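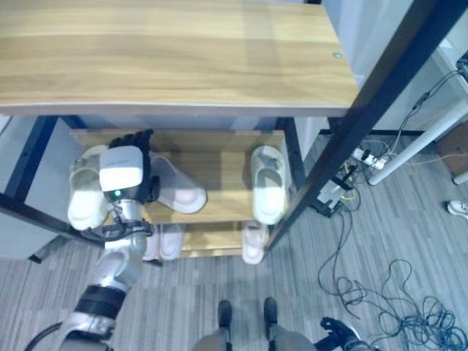

## Chapter 5: The Space by the Door

When I moved into my first apartment, I had a front door, and then I had a living room. There was nothing in between. You opened the door and you were standing on the carpet with your keys in your hand and rain running off your coat. I lived there for two years and I never once knew where my keys were.

I've been a little obsessed with entryways ever since (my friends will tell you it's more than a little), and I've been waiting four chapters to get to this one. Kitchens get all the money, and living rooms get all the magazine covers, but the bit of floor just inside the door gets walked on by every single person who comes into the home. It deserves more than a mat and a hook!

In Chapter 4 we looked at circulation, meaning the paths people take through a home and how furniture helps or blocks them. Keep that in your head, and keep your bubble diagrams handy too, as we'll be drawing on top of them.

### What I mean by an entry

Designers use a lot of words for this space. You'll see *foyer*, *vestibule*, *mudroom*, *hall*, and *landing zone*, sometimes for the same six feet of floor. I'm going to say **entry** for all of them, and I'll use **threshold** for the line where outdoor habits stop and indoor habits start. The threshold isn't always at the door. In a home where people take their shoes off, it sits wherever the shoes come off, and if you haven't planned a place for that, the family will pick one for you. It will be the spot right behind the door swing. It always is.

My favorite teaching case is the Lakska house, a narrow two-story place we'll come back to all through this chapter. The owners had paid for a lovely built-in closet, 30 inches deep, with solid doors and a brass rail. Everybody's shoes were on the floor in front of it. Opening a door, bending down, and sliding shoes into the dark was three moves too many for someone holding groceries. We took off the doors, put in open shelves, and lowered the bottom one so that the kids could reach it. The total cost was less than the brass rail.

I love open shelves near a door, and you'll get tired of hearing it. They let damp shoes air out, and you can find your left slipper without a flashlight. They also show every bit of mess, so they don't suit every client, and in Section 5.3 we'll talk about how to ask people about mess without making them squirm.

### Before you measure anything

Stand in the entry for 20 minutes at a busy time of day. I like 5 in the afternoon, when people are coming home tired and carrying things. Don't draw. Just watch where bags land, where people lean when they untie a lace, and who has to wait outside while somebody else finishes.

When I did this at Brovus Court, an apartment block with very tight halls, I noticed that most people put a hand flat on the same patch of wall. The paint was gray there! They needed something to hold, or better yet, somewhere to sit. I'd been all set to recommend a mirror.

### Key terms

- **Threshold:** the line between outdoor and indoor habits
- **Drop spot:** any surface where people set things down on the way in
- **Swing zone:** the floor a door sweeps across as it opens
- **Perch:** a seat meant for a minute or two, usually for changing shoes

We'll start with the swing zone, so grab a tape measure and go open your own front door as far as it will go.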